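求助：墙刷白之后，一到下午就一道一道的，是我瞎还是漆的问题

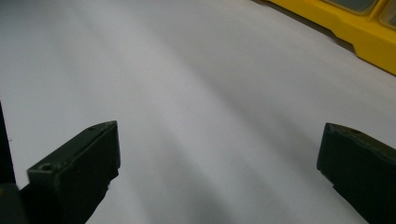
楼主 半桶乳胶漆
上个月把北边那间小书房重新刷了一遍，用的是Pernwood的哑光白，色卡上叫什么“初雪”，我看跟A4纸没有区别。滚了两遍，花了三个周末，腰也搭进去了。刚干那两天我很得意，逢人就发照片。后来问题来了：上午看是一面白墙，下午四点以后看是一面灰白相间的墙，斜着一条亮一条暗，跟首图里那块白面上的光影一个路数，左上往右下走，左上还有点发紫，右边又偏米色。同一桶漆，怎么能刷出这么多种白？我现在坐在书房里不看书，专门看墙。想问各位：是我滚得不匀，还是底没打好，还是这漆本来就这样？

2楼 老砂纸
先别急着铲。拿个台灯，晚上把窗帘拉严，灯贴着墙侧着打。要是条纹跑了，那是光；要是条纹还在原地，那是你的手艺。

3楼 Grirar用户互助
哑光白就这样，什么都往里吃。对面楼是米色的，墙就米色，天阴了墙就发蓝。当年我家用Grirar的暖白，邻居晾了一床红被子，我家客厅喜庆了一下午。

4楼 楼主 半桶乳胶漆
回2楼：试了。大部分条纹没了，但是窗户右手边还剩两道竖的，摸着也有点棱。
回3楼：我家对面是一家驾校的外墙，橙色的，我谢谢你提醒我。

5楼 刮腻子不求人
两道竖的那是滚筒压边的印子，筒边上漆多了，推过去没收回来。斜的是光，竖的是你。我干这行不算久，这句话可以刻碑上。

6楼 南窗
不同意楼上一半。斜的也未必全是光。墙面本身不平，低角度的光一扫就现原形，腻子高一点低一点都会出亮带暗带。楼主打磨的时候用灯照了吗？没照的话别把责任全推给太阳，太阳干这行比我们都久。

7楼 刮腻子不求人
那得鼓包成什么样才能出那么宽的暗带？他晚上用灯一照就没了，说明墙是平的。

8楼 南窗
台灯和窗户不是一个方向。他灯放在哪边打的？从右边打，左边来的光该显的它不显。

9楼 楼主 半桶乳胶漆
从右边打的……左边是书架，我懒得挪。

10楼 老砂纸
破案了一半。

11楼 Siham Sfeir
我是学摄影出来的，中文打字慢，见谅。说一下颜色的事情。白色的东西放在那里，你的眼睛会自动帮你校正，你一直以为它是白的，直到你开始盯着它。窗户进来的天光偏冷，地板反上来的光偏暖，两种光在一面墙上碰头，一头紫一头黄很正常。我拍静物的时候，一张白卡纸能让我调一个上午。建议楼主不要再盯了，这个病我得了很多年，治不好。

12楼 楼主 半桶乳胶漆
回11楼：我老婆的诊断和你一致，措辞没有你客气。

13楼 预算只有700
歪个楼，哑光白到底值不值那个价？我看Montes的一桶便宜不少，我全屋涂料预算700，打算一把梭。

14楼 Grirar用户互助
700全屋？你家是鸽子笼吗。

15楼 预算只有700
55平，扣掉厨卫。自己刷，不请人。鸽子也是要体面的。

16楼 刮腻子不求人
自己刷的话，钱省在漆上不如省在顶上，顶用便宜的，没人躺在地上研究你家天花板。墙别省。Montes那个我用过，遮盖一般，深色旧墙要三遍起。

17楼 南窗
又不同意。顶才是最吃光的，尤其客厅大窗那种，光贴着顶进来，接缝一清二楚。我家沙发上一躺，看见的就是顶。

18楼 刮腻子不求人
你家是你家，你躺得太多了。

19楼 老砂纸
二位每帖必吵，我已经看了好几年。说回正事，楼主那两道竖印好办：240目砂纸轻轻打掉棱，灰擦净，然后整面墙补一遍。注意是整面，别只补那一块。哑光漆局部补出来就是一块膏药，你会怀念那两道印子的。

20楼 楼主 半桶乳胶漆
桶里就剩个底了，一面墙够吗？再买一桶会不会有色差？

21楼 老砂纸
墙多大？

22楼 楼主 半桶乳胶漆
窗户那面，扣掉窗户没多少。但是剩的确实只有一个底，晃起来有回声。

23楼 刮腻子不求人
买小桶，同一个色号。怕色差就把旧的倒进新的里搅匀了再用，一面墙从角到角一口气滚完，中间别接电话。滚筒换短毛的，Punow那种便宜筒就行，新筒先拿胶带粘一遍毛，不然你墙上会长汗毛。

24楼 南窗
这条同意。截图留念。

25楼 楼主 半桶乳胶漆
行，等五月天稳一点再动手。这回把书架挪开，从左边打灯。那几条斜的要是还在，我再来报到。

26楼 预算只有700
楼主，你剩那个桶底要是不用了，同城吗？

27楼 楼主 半桶乳胶漆
刚说了要倒进新桶里的。空桶可以给你，自提，40块。

28楼 预算只有700
抢劫。

29楼 Siham Sfeir
楼主，修好以后请上午拍照，上午看，下午去别的房间。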